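Ketier Drawer Cabinet Guide
Section 4: Fitting the Handles and Getting the Fronts Straight

Okay, your cabinet is standing up, the back panel is on, and the runners are in. If any of that isn't true yet, go back to Section 3, I'll wait. This is the part of the build I get the most mail about, so I rewrote the whole thing on October 14, 2022, and the old version with the paper template is gone. If you printed that one, please toss it. The hole spacing on it was wrong for the long handles and I'm still getting grumpy notes!

What you need on the table

Phillips screwdriver (a plain hand one, please)
Pencil and a steel ruler
Masking tape
A scrap of wood at least as wide as your hand
Drill with a 5 mm bit, sharp
The handle bag from the Ketier box, marked H
A small level, if you have one

Before you start, tip out bag H and check the screws. There are two lengths in there and they look nearly the same. The short ones are for the fronts as supplied. The long ones are for people who have added the Galindo liner panel behind the front, and if you use them without the liner the handle will rattle forever and you'll never get it tight. Ask me how many evenings I spent on that.

CAUTION: Don't fit handles while the drawers are in the cabinet. An empty cabinet with the drawers pulled out wants to fall on you, and it isn't bolted to the wall until Section 5.

4.1 Marking the holes

1. Lay the first drawer front face up on a folded towel. Check it for grit first, a single crumb will scratch the finish.

2. Run a strip of masking tape across the front where the handle will go. You'll mark on the tape and drill through it, which keeps the edges of the hole from chipping.

3. Find the middle of the front, side to side, and draw a short line straight up through the tape.

4. Measure the distance between the centers of the two screw holes on your own handle. Don't trust the bag! Mine said one thing and the handle said another. Halve that number and mark it off on each side of your middle line.

5. Set the height. I measure down from the top edge and use the same number on every drawer. Some people like to center the handle on each front, and that's fine too, but pick one way and stick with it.

6. Hold the handle up to the marks. Do this even if you're sure.

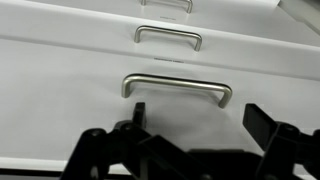

Once you're happy with the marks on one front, copy them to the others before you drill anything. I stand the fronts next to each other on the towel, line up their top edges against a straight board, and carry the pencil line across with the ruler. It takes a few minutes and it has saved me twice.

4.2 Drilling

1. Clamp the scrap wood tight against the back of the front. If there's a gap, the bit will tear its way out and leave you an ugly crater.

2. Press a small dent at each pencil mark with a nail so the bit doesn't wander.

3. Drill from the face toward the back, slowly, with the drill straight up and down. Let it do the work.

4. Peel the tape off sideways, low and slow. If it pulls at the finish, warm it with your hand for a bit and try again.

5. Brush away the dust and wipe both sides with a dry cloth.

NOTE: Drilled in the wrong place? It happens. If you're only off by a hair, open the hole up slightly with a round file from the back. If you're off by more than that, the Cliltine cover plates will hide it, and they come in the same finishes as most bar handles. Buy enough for every drawer though, one plate all by itself looks odd.

4.3 Putting the handles on

1. Push both screws through from the back and start them in the handle with your fingers. Both of them, a few turns each.

2. Tighten one side until it just touches, then the other, then go back to the first. Going all the way on one side first can pull the handle crooked.

3. Finish by hand. You want snug, then a tiny nudge more. A power driver will strip the threads before you've noticed (ours did, on drawer one, with my brother-in-law watching).

4. Give the handle a good wiggle. If it moves, check that you haven't used the long screws.

4.4 Getting the fronts even

1. Slide the drawers back in, bottom one first, and close them all.

2. Step back and look at the gaps. They should be 2 mm all the way around.

3. If a front leans, open the drawer and find the round cam behind each top corner. A quarter turn raises or lowers that side. Close it, look again, and repeat until you stop muttering.

4. If a drawer pops back open on its own, the catch on the runner hasn't clicked in. Pull the drawer right out and seat it again, firmly.

Ghislain Desjardins wrote to me in July about a cabinet where none of this helped, and the cause was the floor. His kitchen slopes toward the back door and the whole cabinet was twisted. So if your fronts refuse to line up, put the level on top of the cabinet and adjust the feet before you touch another cam.

Check the handle screws again after 15 days of normal use. They settle a little, and a quick turn is all they want. After that, go on to Section 5 and bolt the thing to the wall.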